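Uston Computer Repair and Reuse: Frequently Asked Questions

Do you take any old computer?
Desktops, yes. Laptops, if the hinges still hold. We don't take printers. We took printers once, and Ross MacBrayne would rather not discuss it.

Will it be repaired or stripped for parts?
That depends on what's wrong with it and how much the cure costs. A tower with a sound board and a working power supply is usually worth the bother. One that has spent ten years on a carpet beside a long-haired dog may be of more use to other computers than to you. We ring you before anything is taken out for good.

Why do you lay the tower on its side?
It's easier to reach the board that way, and screws land somewhere you can find them. If you're opening yours at home, unplug it first, put it down flat and take the side panel off. Don't do it on the bed.
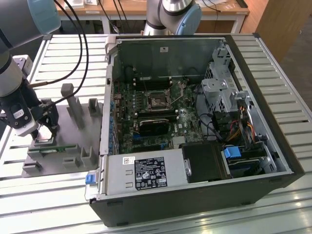

A tower with its side panel off. The processor socket is empty.

What are the blue plastic bits?
Handles and latches, mostly. On a lot of office machines the maker colours the parts you are meant to pull, so if it's blue, it probably moves. If it isn't blue and it moves anyway, please stop and bring it in.

Can I fit more memory myself?
Usually. Check which type your board takes before you buy, as the notches differ and a stick that nearly fits does not fit. Push evenly until the clips close. Viorica Grgić runs an evening session on this in November and will lend you a screwdriver, which she does expect back.

My processor socket has a bent pin. Is that fatal?
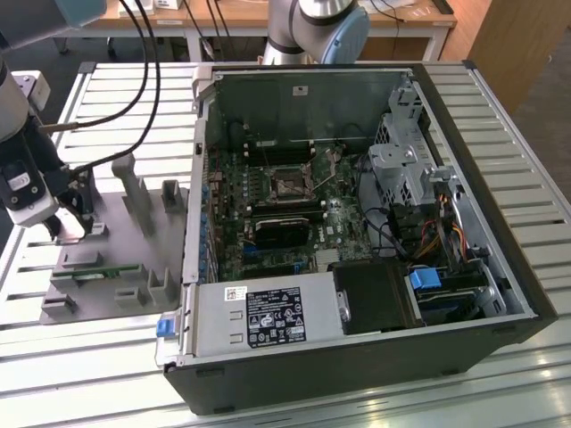

Sometimes it can be straightened, but don't go at it with a sewing needle. Close the retention bracket, put the cover on if you kept it (you didn't, no one does) and bring us the whole machine. A board with nothing in the socket needs more care in the car than one with a processor fitted.

Do you open power supplies?
No. We swap them whole. Please don't open yours either, even if it has been unplugged since last week.

What about my files?
Copy what you want before you hand the machine over. If it won't start, tell Heather Nisbet at the desk and we'll see whether the drive can be read. We wipe donated drives. We don't look at your holiday photos, having plenty of our own to avoid.

How long does it take?
Small jobs take 2 working days. Anything needing parts takes as long as the parts do. Quote your ticket number when you ring; "the black one" describes most of the shelf.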